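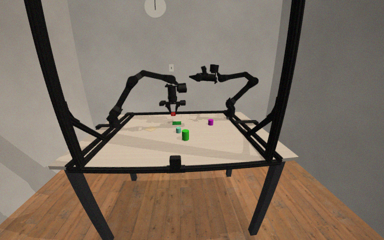 # Billberg library to stay open later from September

The public library in Billberg will keep its doors open until 9 p.m. on weeknights starting in September, after the town council voted to pay for the longer hours for 2 years.

The library now closes at 6 p.m. The new schedule adds 3 hours to each weeknight. Weekend hours stay the same.

A survey sent out with water bills in the spring drew 1,412 replies. The most common request was for evening hours, ahead of more parking and a larger children's room. Many people who answered said they work in Nokason and don't get back to town before the library closes. Others wrote that they had stopped using their cards for that reason.

Under the plan, the front desk will be staffed until closing. The reading room, the public computers and the printers will be open the whole time. The local history room will still close at 5 p.m. and can be used in the evening only by people who have booked ahead. Requests can be made at the desk or by phone, and must be in by noon on the same day.

The children's room will close at 8 p.m. A story hour for children who can't come during the day is planned for one evening a week, but the library has not said which one. The daytime story hour will go on as before.

Two part-time jobs will be posted this month to cover the added shifts. Both involve desk work and shelving. The town said current staff will be asked first whether they want the hours, and that no one will be moved to evenings without agreeing to it.

The council also agreed to replace the lights along the path from the parking lot to the side entrance. Several people raised the path at the public meeting, saying it is hard to see the steps after dark. The work is to be finished before the new hours begin. If it isn't, evening visitors will be sent to the main entrance on the street side, and the side door will be locked at 6 p.m.

Bus riders will have fewer choices late in the evening. The last bus toward Tsai leaves the stop across from the library at 8:40 p.m., and there is no plan to change that. The council has asked the bus company whether a later run is possible and expects an answer by the end of the summer. The Nokason bus runs until after closing time.

The library lent 3,269 items last month, counting books, audiobooks and films but not downloads. The town will look at lending and door counts after the first year – and can shorten the hours again if few people come. A council member who voted against the plan said the money should have gone to the roof, which was patched last winter over the magazine shelves. The roof is due to be inspected in the fall, and any repairs would be paid for from a separate fund.

Late fees are not affected. The book drop by the side entrance will still be emptied each morning, and items left there overnight will count as returned the day before.

The library's shared catalog with Trodutura is also unchanged. Books requested from there take up to a week to arrive and can be picked up during any open hours, including the new ones. Holds will be kept at the front desk for seven days, as they are now.

New cards are free for people who live in Billberg. Bring a photo ID and a piece of mail with a current address. Cards that have expired can be renewed at the desk, and the library said it will process renewals in the evening as well.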